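Subject: Re: [skuvau-tennis] Old balls, and what to do with them

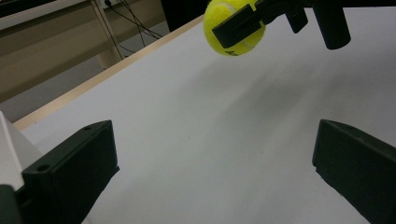

Tennis ball, yellow-green, still with its fuzz.

Hello everyone,

Boyang Kong wrote:
> Does anybody know what becomes of the club's used balls?
> I've got a carrier bag of them in the hall and my wife
> would like the hall back. Also, are we still ordering
> new ones from Dai, or has that changed?
> Boyang

Thank you for asking, Boyang, and sorry to be slow -- I was away at my sister's for most of February and am only now getting through the list. Yes, we're still with Dai. The last order was 500, and going by how we got through them in the autumn that ought to see us to the summer league, though the juniors do lose an awful lot over the back hedge.

As for the old ones, please don't put them in the bin! The primary school at Lestiten takes them for the feet of the classroom chairs (you cut a cross in each one and push it on, and the scraping stops, which the teachers are very glad of). They had 1071 from us last year and have asked for more. Anything too bald or split for that goes to Morko kennels, and they aren't fussy at all.

I'm driving over to Lestiten on Friday and can fit 2 more bags in the boot, so if you leave yours by the clubhouse door before 12 I'll gladly take it. If you've got any of the squashy red ones the little ones use, keep those back for now -- I think we can get another season out of them.

Lovely to see so many of you on court in that wind, by the way.

Warm wishes,
Tatiana Kratochvíl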